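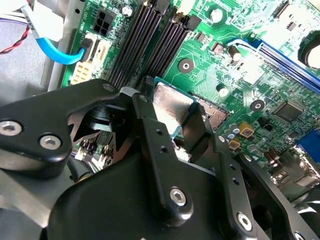 Reviving an office desktop, a thread. I have wanted to do this since spring and have run out of respectable chores to do first.

The machine is one of those business towers that companies lease by the pallet and then forget. I got it from Hurnach, the surplus place out past the rail yard, where everything is priced by weight and mood. I paid less for it than for the lunch I ate on the way home.

It booted when I got it. It also booted last month, and the month before that, each time with the enthusiasm of a teenager being asked to unload a dishwasher. So the plan is a faster processor, more memory and fresh thermal paste.

Rule one of my household: the old parts go in a labeled bag. I have a drawer with 48 unlabeled screws in it and I know the number because I once spent a rainy evening counting them in the hope that some would turn out to be the same.

Cooler off first. Warm the machine up for a few minutes before you shut it down and unplug it, then twist the cooler gently before lifting. Old paste sets like grout. A straight pull can bring the processor up with it, and your heart rate too.

Paste cleanup: isopropyl alcohol, coffee filters, patience. Coffee filters don't shed lint. They do make you want coffee, so budget for that.

Then the lever. If you've never opened one of these sockets, the lever feels like it's going to snap something expensive. Push down, out a bit to the side, and let it rise. The metal plate hinges up after it. 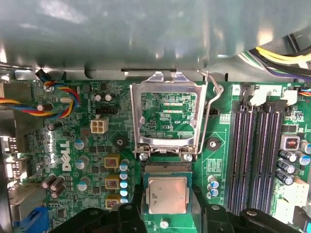 and then you hold your breath like you're defusing something, because the pins are in the board on this kind of socket and they bend if you look at them with the wrong attitude.

Edges only when handling the chip. Line up the notches. Straight down, no sliding, no pressing, no "just nudging it a little." If it needs persuading, it's the wrong way around.

I learned this on a previous board, may it rest in the Fitska bin. (Fitska is our local electronics recycler. They know me there. They've stopped asking.)

A few of you want to know if the upgrade is worth it on a machine this old. By any sane measure, no. My time alone has cost more than a new one. But a new one would come with a welcome video.

Someone also asked what it's for. It's going to sit in the hall closet and hold 1687 scanned recipes and every photo my family has ever taken of a cake. Critical infrastructure.
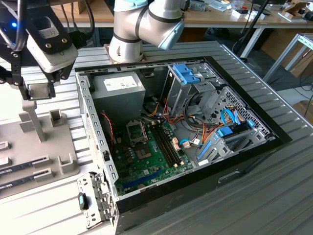
Lay the tower flat before you do anything inside it. I used to work on them standing up, reaching in sideways like a vet with a cow, and I can't recommend it. Flat, with the side panel off, you get the whole board at once, and the stuff you're supposed to grab is mostly blue: there's a bright blue tab at the top of the drive cage and another blue clip lower down. I wish my car were organized on the same principle. I wish my taxes were.

The memory slots get a shot of air before anything goes in them. Canned air, short bursts, can upright. My lungs have been used for this in the past and the results were moist.

Memory sticks need more force than feels polite. Open the latches, line up the notch, push until it clicks at both ends. One click is not enough. I have troubleshot a single click for an entire weekend.

Paste: a blob the size of a pea. There are people online who will fight you over pea versus line versus X. I went to the Flindura forum to check one small thing and came back two hours later with opinions about spatulas.

Also from Flindura: a man claims he has reseated the same processor 1000 times to prove a point. I don't know what the point was. The thread got locked.

Before you close anything up, take a picture of the cables. The front panel connectors on these office machines are their own special dialect, and future you doesn't speak it.
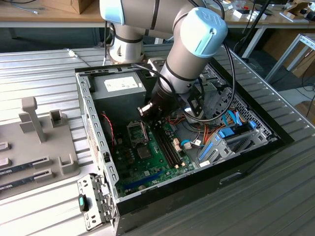 Last edited: June, 11:40 pm

Edit is for the paste post, where I had originally typed "peach." Thank you to everyone who wrote in. Please do not use a peach.

Still to come: the case fan, which hums in a key I find personally insulting. I've ordered a replacement from Seppälä, who ship quickly and wrap everything in enough paper to start a newspaper.

If it boots I'll post the beep. If it doesn't boot I'll post nothing, and you can assume I've taken up gardening.

Replies are open for fan recommendations. Spatula people, I've heard you, please go back to Flindura.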